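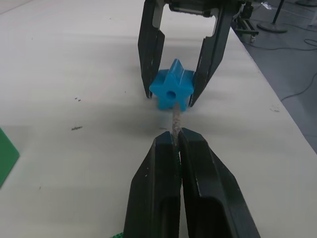
Two arms, stick into a star block

laine_toom
Trying to get the stick into the hole in the star. My aim may be low. I had the arms on a cable too. 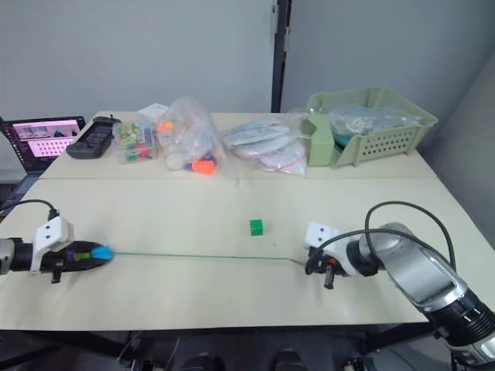 Re: Two arms, stick into a star block

quintela20
I'd stay on the cable for 200 runs. It shows up bad arm spacing.

tmahmoud
Disagree. A cable forgives a few millimeters - a hole won't.

laine_toom
Spacing looks OK to me, see the wire.

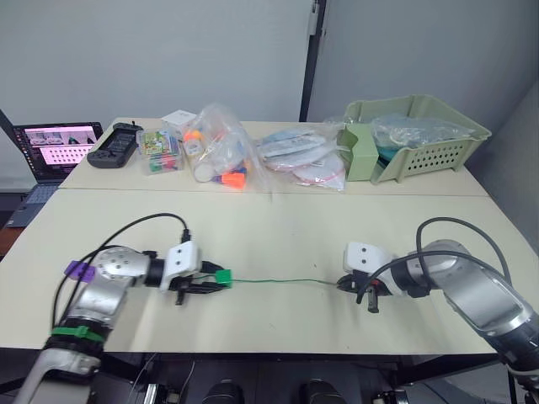
I'm still using the April calibration, so maybe redo that first.

tmahmoud
Yes. Then use the green cube.

laine_toom
Cube is on the table now.

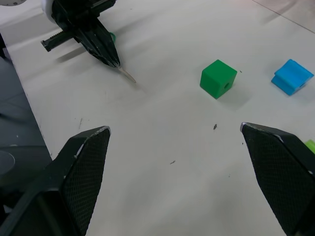
I'll leave it there so only one arm has to move.

quintela20
Still say cable.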